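Grinomden Wevent Stand Dryer: Review After One Show Season

The Wevent is a single-motor stand dryer for medium and large coated breeds. I bought it in the spring to replace a Gautier forced-air unit whose switch had failed twice. It has been used on three adult Golden Retrievers and one puppy, at home before shows and in the grooming area at Fakbridge. I paid the full price of $430. Neither the maker nor the dealer knew I would be writing it up.

A note on terms. A forced-air dryer pushes water off the coat with a narrow, fast stream. A stand dryer moves a larger volume of warm air at lower speed and leaves both hands free for the brush. The Wevent is the second type. It will dry a soaked dog from start to finish, but slowly, and I don't recommend using it that way. I towel first, use a forced-air dryer on the body and pants, and finish under the stand.

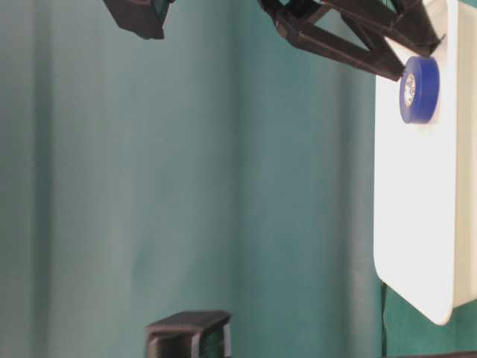
Assembly and base

The stand ships in one carton and goes together with the supplied hex key. The column has two sections that lock with a collar. The base has five legs on casters, and two of the casters brake. Complete weight on my scale is 19 pounds, light for a stand dryer and noticeable when the head is at full height. With the column fully extended and the head swung out over the table, the base will tip if a dog leans into the nozzle. I keep one leg pointed directly under the head, and it has stayed up.

The collar needs to be tighter than the instructions suggest. At the torque described, the column sank slowly during a session. A further quarter turn stopped it.

Casters roll well on concrete and rubber matting. On grass they are useless, and the stand has to be carried.

Air and heat

There are two air speeds and three heat settings, on separate rocker switches. A plug-in meter read 1,124 watts on high air and high heat. That matters at shows, where several exhibitors often share a circuit. On high air and low heat I have run it alongside a second dryer without tripping anything. On high heat I would not try.

Medium heat is the setting I use most. High heat is warmer than I want near skin at the distance you naturally stand the nozzle, and it tends to set a wave into the coat behind the ears. The switch for heat sits below the switch for air and the two feel identical, so it is easy to hit the wrong one without looking.
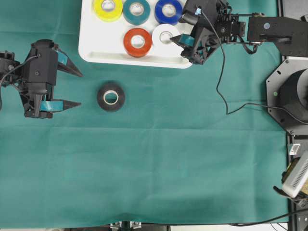
Airflow is steady and slightly off center, stronger on the left of the nozzle than on the right. I checked this with a strip of tissue at several points across the opening. In practice it means angling the head a little when working down a straight back. For line-drying the chest and furnishings the difference is too small to matter.

Cool air is fully cool. Some dryers leave residual heat in the stream for several minutes after the element goes off; the Wevent clears in under one. This is useful for the last pass on a dog that is going into the ring soon, and for puppies.

Noise

It is quieter than the Gautier by a wide margin, as any stand dryer should be against a forced-air unit. The tone is a low hum with a faint rattle on low speed, coming from the intake grille. A layer of felt behind the grille clip removed the rattle. The puppy accepted the dryer in her second session on the table and now lies down under it.

Sibel Soylu, who kennels next to us at most of the shows we enter, used it for a morning on her two bitches. Her comment was that the sound was fine but the head was too stiff to reposition with one hand. I agree. The pivot has loosened somewhat with use but still takes a firm push.

Filter and upkeep

The intake filter is a foam disk behind a snap-on grille. It clogs fast with undercoat. During a heavy shed I rinse it after every second dog, and airflow drops noticeably if I skip a rinse. Spare disks come in packs of four and I would order a pack with the machine.

The motor is a brush type. The manual gives brush life as up to 300 hours and the brushes can be reached through two caps on the housing. I have not needed to change them yet. Bindu Namboodiri at the dealer confirmed that brushes are stocked separately, a point worth settling before buying any dryer in this class.

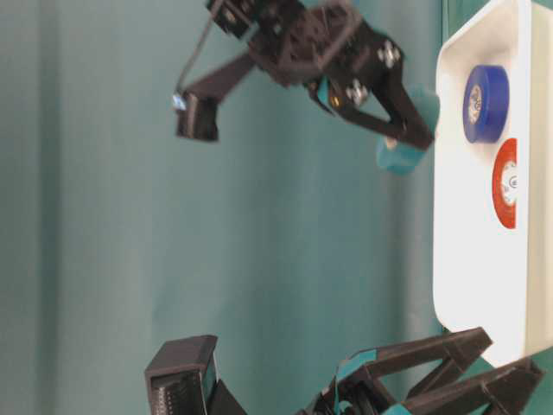
Black arm and white tray, teal-green backdrop.

Transport

The head comes off with one knob. The column separates and the legs fold, giving a bundle that fits across the back of a small wagon behind two crates. No bag is supplied. The power cord has no clip or hook and must be tied. The cord itself is long enough to reach from the far side of a grooming table to a wall outlet, but not to a shared power post, so pack an extension of suitable gauge.

What I would change

A heavier base option. A different shape for the heat switch. A pivot with an adjustable tension screw.

Who should buy it

Owners with one to four coated dogs who already have a forced-air dryer and want something for finishing work. For a full-time grooming shop the filter would be a nuisance and the stand is too light. Anyone drying a single short-coated dog can manage with towels.

I am keeping mine. The next item on the list is a replacement for the Gautier's hose, which has split at the cuff.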